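Plernton wants people for a sleep tea trial, May start. Most of these teas do nothing, and we doubt the Tasov blend is any different – that's why we're testing it.

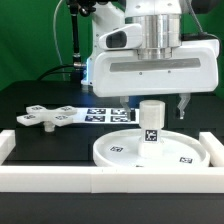
You drink one cup a night for 5 weeks and fill in a short log each morning. Half of you get plain chamomile.
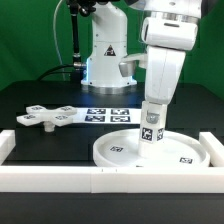
We need 63 adults who sleep badly. No miracle cure fans, please.
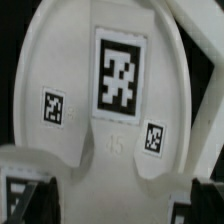

Pay is $596, in 2 parts. Ask for the Bach desk at Plernton.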